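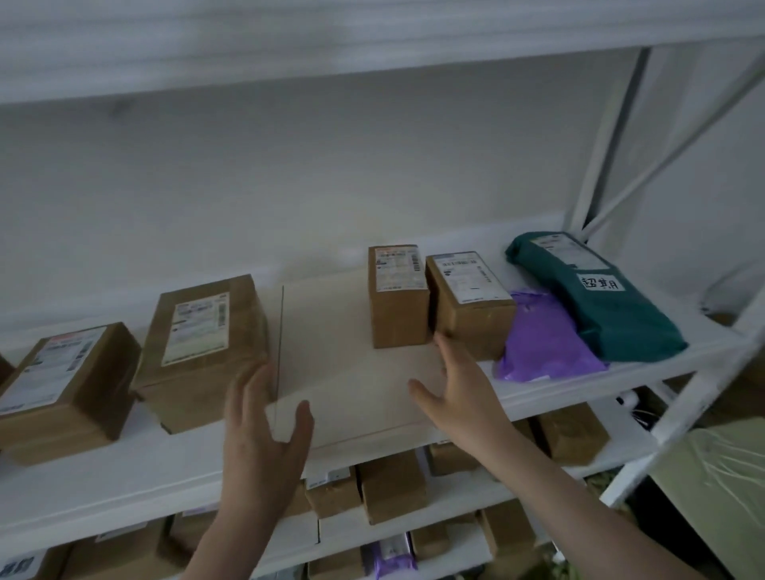 3. Storage and Transit Stability of the Test Emulsions

3.1 Samples and packaging

Two oil-in-water sunscreen emulsions were carried forward from the screening stage described in Section 2. Formula A used a nonionic emulsifier pair with xanthan gum as the thickener. Formula B used the same oil phase but replaced the gum with a crosslinked acrylate polymer. Both contained the same four organic filters at the same levels, so that any difference in stability could be assigned to the water phase.

Each formula was made in a single batch at the Grosness pilot plant and filled into 50 mL tubes with a flip cap. A total of 400 tubes were filled, half with each formula. Tubes were coded on the crimp, packed in flat cartons with no inner tray, and sent by ordinary parcel service to the Metenari laboratory. Tubes kept at Grosness served as unshipped controls.

Figure 3. Cartons on storage shelving.

3.2 Storage conditions

On arrival the tubes were held for 24 hours at 25 °C and then divided among three conditions: 5 °C, 25 °C at 60 percent relative humidity, and 40 °C at 75 percent relative humidity. A fourth group was cycled between 5 °C and 40 °C, with 12 hours at each temperature. Tubes lay flat in the cabinets with the caps closed. Those showing a visible dent or a loose cap were removed before the groups were drawn, which left 195 tubes of Formula A and 195 of Formula B across the shipped and control sets.

Sampling took place at zero, four, eight and 12 weeks. A tube was opened once only and discarded after measurement. The first 0.5 g from each tube was expelled and not used — the product nearest the nozzle loses water through the cap and gives a high viscosity reading.

3.3 Measurements

Viscosity was read on a rotational viscometer at 25 °C after one minute of shear. Droplet size was measured by laser diffraction on samples diluted in water containing a trace of the same emulsifier. The pH was taken on a 10 percent dispersion. Phase separation was tested by spinning 10 g of product at 4,000 rpm for 30 minutes and measuring the height of any clear layer.

Filter content was assayed by liquid chromatography against external standards. Feel on skin was not assessed at this stage and is treated in Section 5.

3.4 Results

No clear layer formed in either formula at 5 °C or 25 °C at any sampling point. At 40 °C, Formula A gave a thin oily ring after spinning at week eight, and the ring was larger at week 12. Formula B gave none. The cycled group followed the same order, although separation in Formula A appeared earlier, at week four.

Viscosity fell in both formulas during storage at 40 °C. The fall in Formula A was steady over the whole period, while in Formula B most of it took place before week four and the readings then leveled off. Median droplet size rose in Formula A in step with the loss of viscosity, which points to coalescence. In Formula B it did not change beyond the repeatability of the method. The pH of both formulas stayed within 0.2 units of the starting value.

Shipped and control tubes did not differ in viscosity, droplet size or pH at week zero. By week 12 the shipped tubes of Formula A in the cycled group had a slightly larger mean droplet size than their controls, but the ranges overlapped and the difference was not significant (p = 0.14). Filter content remained above 97 percent of label claim throughout, with no effect of formula, shipment or storage condition.

3.5 Comparison with earlier work

The ranking of the two thickeners agrees with the Jutgate trial, in which 1,233 tubes of a simpler emulsion with a single filter were stored under constant conditions only. The Çetinkaya method, which relies on spinning fresh product at 40 °C, would have passed both formulas here. We therefore kept the cycled group in the protocol for all later batches — at the cost of four additional cabinet weeks per formula — and dropped the 5 °C group.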